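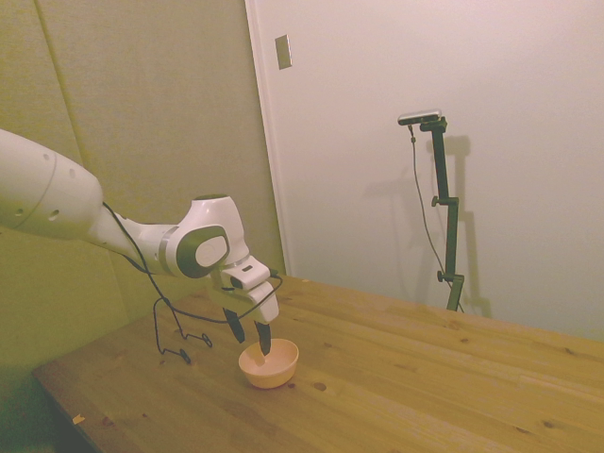

*Reading time: 3 minutes*

## Week 5 – Wood at the table

Handout for the Landry evening course, Furniture Care and Everyday Surfaces. Instructor: Marlene Simard. Bring this sheet to the shop session, along with a soft cloth and an old shirt or apron.

### Reading the grain

Last week we looked at hardwoods. This week is pale softwood, mostly pine, because it is what many of you have at home.

Look at the tabletop first. The grain lines are straight and easy to see, and the knots are scattered, with one dark knot just to the right of the peach-coloured bowl and a small one close to the bowl's lower right edge.

A knot is the base of a branch that the trunk grew around. The grain bends to get past it, and the wood in the knot is harder than the wood beside it. Two things follow:

- Sanding by hand over a knot tends to leave it slightly proud, as the softer wood wears away first. Use a flat block.
- Resin can bleed through paint at a knot years later. Seal knots with shellac before priming.

A clear finish will show every knot. Some people choose pine for that and some paint over it. Both are fine for your project piece.

### Softness and dents

Pine marks easily. A fingernail will dent many boards, and a bowl with a gritty foot will scratch one if it is dragged. At home, lift bowls and cups when you move them. Felt pads help under anything that stays put, but check them now and then for trapped crumbs.

For a shallow dent in bare wood:

1. Lay a damp cotton cloth over the dent.
2. Touch it with a warm iron for a few seconds, then lift and look.
3. Repeat if the fibres are still rising. Stop if nothing changes.
4. Let the wood dry overnight, then sand lightly along the grain with fine paper.

Steam will not fix a cut, where the fibres are severed. It can also cloud a varnish, so do not try it on a finished top.

### Cleaning and colour

Wipe with the grain using a well-wrung cloth, then dry. Avoid abrasive pads. Oil finishes need topping up when water stops beading – how often depends on use.

Pale pine turns yellow to amber with light. If a bowl or runner sits in one place all summer, expect a lighter patch underneath. Shift things around the table every few weeks.

### For next class

Choose a wooden surface at home and spend 60 minutes on it in total. Sketch the grain, mark the knots and note any dents. Hand the sketch to Jade Kowalchuk at the start of class. Finishing oils are covered in April.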